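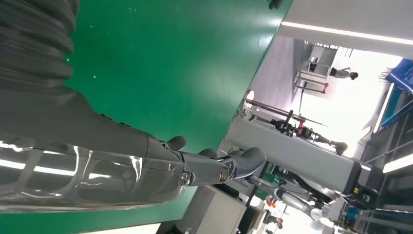 Why Does Bread Rise?

Bread dough is mostly flour and water. Left alone, that mix stays flat and bakes into something like a cracker. To make it rise, bakers add yeast.

Yeast is a living thing, a kind of fungus. Each yeast cell is far too small to see without a microscope. One gram of dry yeast holds many more than 1,000 cells – the real number is in the billions.

Yeast feeds on sugar. Flour contains starch, and parts of the flour called enzymes cut the starch into sugars. As yeast uses the sugar, it gives off a gas called carbon dioxide.

Gas would leave plain batter quickly. Wheat dough holds it in. When wheat flour gets wet and is kneaded, two of its proteins join to form gluten, a stretchy net. Bubbles of gas push against the net and the dough swells.

Temperature matters. Yeast works slowly in a refrigerator and faster in a warm kitchen. At 139 degrees Fahrenheit, most yeast cells die. This happens inside the oven. Before that point the dough gets one last push upward, which bakers call oven spring. Then the gluten sets, the starch stiffens, and the bubbles become the holes in the slice.

Try it: Stir 2 teaspoons of dry yeast and a spoonful of sugar into a cup of warm water. Wait ten minutes. Look for foam on top.

Words to know
Enzyme: a protein that speeds up a chemical change.
Knead: to press and fold dough.
Starch: a food store made by plants.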